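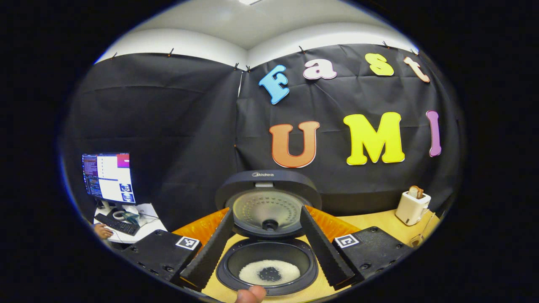 Rice is the thing I get asked about most, which is funny, given how many pots of it I ruined before I bought a cooker. My rule now is that the plain white rice goes in first and anything dark goes on top. I used to stir the black grains through at the start and the whole lot came out a murky grey-purple. Leave them sitting in a patch in the middle, like the dark circle on the white there, and you can decide later how far to mix them. The Midea has the lid that swings right up out of your way, so there's plenty of room to get a paddle in at the edges.

Washing. I use two cups of rice and swish it in a bowl, never in the inner pot – I scratched the coating on my old Bruser doing that and it stuck forever after. My Srithong jasmine wants 700 mL of water, but start with whatever your own bag says and fiddle from there.

Don't forget the plate inside the lid! All those tiny holes are starch traps. Mine gets warm soapy water and an old toothbrush after every cook, then it stands on the dish rack overnight. I once left it from January until I noticed the smell. Never again.

Leftovers go into flat containers and straight in the fridge – don't let them sit on the bench all arvo. Fried rice the next day, with an egg and whatever's wilting in the crisper.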